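We use cookies to improve your reading experience. Accept | Manage settings

Posted Jul 10, 2019, by the Plilcombe workshop group

3.2 Simulated kitchen

The arm was built on a bench in the shared workshop at Plilcombe, from a Skoryk joint kit and a Umach controller board. Before running it near crockery we wrote a kitchen in Runix, our own simulator, and tested the picking code there. Work on the model began in March. The layout has a sink set into a stone-patterned worktop, a plate on either side of it and cupboards above (Figure 2). Objects can be moved between runs. 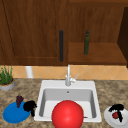 Figure 2. Kitchen model in Runix, with a blue plate, a white plate and a red ball at the sink.

Each trial was allowed up to 200 steps. A trial ended early if the gripper touched the tap or the rim of the sink, and was then logged as a fault. We ran 35 trials for each starting layout and kept the joint speeds at the limits measured on the bench. Friction was set by hand, as we had no means of measuring it for wet surfaces.

Lighting was left fixed throughout. This made colour matching easier than it is in the workshop, where the strip lights flicker, and the results in Section 4 should be read with that in mind.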